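Salcedo Opens Remote Teaching Program for Cable Handling Robots

CLERNMONT - Salcedo, a developer of training tools for industrial robot arms, announced today that it has opened its remote teaching program to manufacturers and technical colleges. The program allows an operator to show a robot arm a task by hand control from a separate workstation, first in a simulated cell and later on the shop floor.

Last updated: September 2023

Under the program, an operator steers the arm with a hand controller while the software records each movement of the arm and each opening and closing of the gripper. The recorded demonstrations are then used to train the arm to carry out the task on its own. Each participating site will be asked to record 100 demonstrations per task.
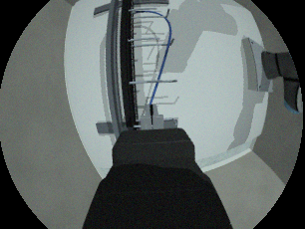 Cable handling is the first subject offered. Flexible parts change shape as they are moved, and written motion programs often fail to allow for this. The operator works from a view at the gripper, where the two fingers, the thin blue cable and the pegs of the rack can be watched together. Some of the pegs end in upturned tips, and an operator must judge how far to carry the cable before lowering it. Those small judgments are what the recordings are meant to capture.

"An experienced assembler makes these decisions without stopping to explain them," said Elba Lucero, director of operator training at Salcedo. "We ask that person to do the work through the arm, at a normal pace, and we keep the full record - including the pauses and the corrections."

New operators receive two hours of instruction before recording begins. Demonstrations are reviewed by a trainer, who may accept a recording, return it with comments or set it aside.

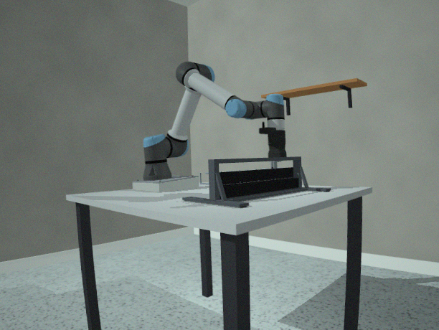
Reading time: 2 minutes

The simulated cell places a single jointed arm over a white table, with the rack standing in front of it. Sites may use the standard layout or request changes to match their own benches. Work recorded in the cell remains the property of the participating site.

Three sites have joined the program to date, in Clernmont, Fladedcombe and Mendgate. The Fladedcombe site will begin trials on physical arms in October. Salcedo expects to admit five more sites after those trials have been reviewed.

Applications are open to manufacturers and colleges with at least one trained robot operator on staff. Requests for information may be sent to the Salcedo program office in Clernmont.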